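Robotics Club: workstation teardown project, winter update

The Wanddale College robotics club went back to work after the holidays, with attendance split into two evening groups so the lab stays under its room limit. Members who can't come in are joining by video and working on code from home.

The main project this year is computer disassembly. The club wants its arm to carry out simple steps on an old desktop workstation: finding a part, moving to it without hitting anything else, gripping it and lifting it clear. Fereshteh Zarei suggested the subject last spring after a summer job at an electronics recycler, where most of the opening and sorting was done by hand.

The college's computing office gave the club a retired workstation in the fall. Rónán Horgan and Nasrin Farahani stripped out what the project did not need and checked that the power supply was disconnected. The club's safety rules for the project are posted by the door. Please read them before your first session, even if you have used the arm before.

Babak Soltani has been running the vision side. His group started with parts that stand out by color or shape, such as the blue expansion slot and the white latches on the memory slots. Those are now found fairly reliably under the overhead lights. Shiny parts are harder. The metal frame at the processor socket throws reflections that change as the arm moves, and the software often loses its edges. The group is trying a diffuser over the lamp and slower approach moves.

Cables are the other problem. A wire that crosses the space over the board can catch on a finger, and the planner treats the inside of the case as if it were made only of rigid parts. For now the operator marks each cable by hand on the laptop before a run and the arm plans a path that keeps clear of it. Nasrin is writing a better version of this and would like help from anyone who knows Python.
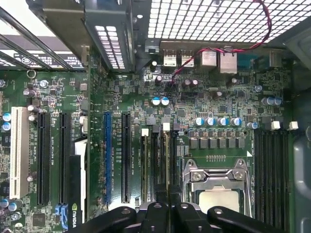 Gripper clearance is taking up most of the mechanical group's time. The current fingers are wide for the space between the memory slots and the socket, and there is little room to open them once they are down near the board. Ettore Sorrentino has drawn a narrower pair with the same bolt pattern. The first prints flexed too much at the tips, so he is thickening the back edge and will print another set next week.

Full practice runs begin in March. Each team gets 30 minutes at the bench, including setup, and will be scored on parts reached and on contact with anything it was not meant to touch. Teams should have 2 members in the room and the rest on the call.

The club still needs a set of small hex drivers and some spare foam for the parts trays. Dues for the semester are $5 and can be paid to Rónán at either session. New members are welcome and do not need any experience with robots.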